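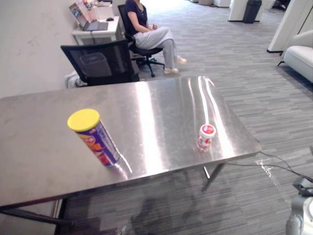
Progress on the Preslow speech labeling work, April

We have now collected 3,000 short voice clips, and 48 raters at the Clallbridge site have finished the first pass. Agreement on "angry" and "happy" is good. Agreement on "bored" is still poor, so we rewrote the rater guide.
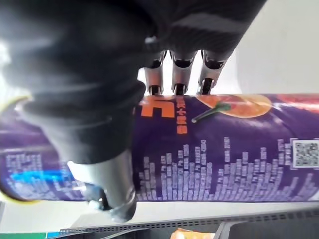 Training with the noisy labels started at Gosatthorpe. Two runs failed on a memory error and were restarted. We have spent 18 percent of the computing budget. The second pass begins in May.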